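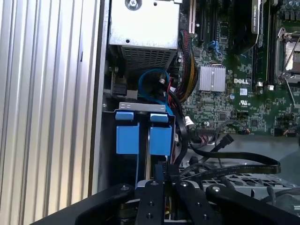 Went to look at a used Bimavau wagon on the Stalholm lot. Listed with 40 photos, 2 of them of the car.

The salesman, Cletus Esposito, called it "a driver's car." Well, I'd hope so.

143 thousand miles, one careful owner, and a smell I'd put down to several careless dogs.

Asked about the $799 "lot fee." Cletus says it covers the lot. I was standing on the lot. It's gravel.

My sister-in-law Estela Escobar bought her Hallico there and says to offer low and then go stand by the door.

Stood by the door. They let me leave.

Anyway, does anyone know if Pillai tires are any good? The old car's getting a new set.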